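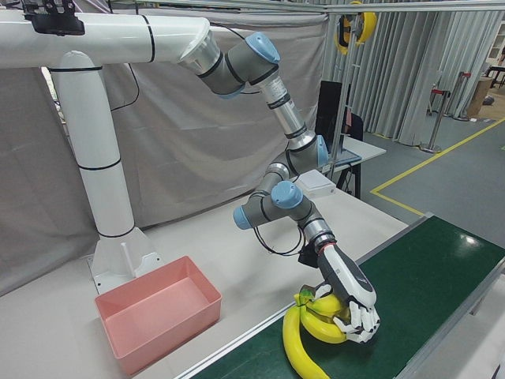 A robotic arm mounted above a tabletop.

Unda, the waterfront restaurant operated by the Mileck Dining Group, will open a second location in September in the former Flilitz department store building, the company has announced.

The new restaurant will seat 185 guests in the main dining room, with a further 32 places on a covered terrace facing the square. The menu will keep the grilled fish, flatbreads and slow-cooked lamb served at the original location and will add a weekday lunch service, which Unda has not offered before.

Lucinda Escobedo, director of operations for Mileck, said the group had looked at 4 sites before signing the lease. "We wanted a kitchen large enough to bake on the premises," Escobedo said. "The Flilitz building gave us that, along with a room our guests will enjoy sitting in."

Ursu, the group's bakery, will supply bread and pastries to both restaurants and will run a small counter near the entrance – open from 7 a.m. – with coffee and takeout items.

Hiring for kitchen and dining room positions is under way. Reservations for parties of up to eight will be accepted by telephone and online beginning two weeks before the opening. Larger groups are asked to contact the events office.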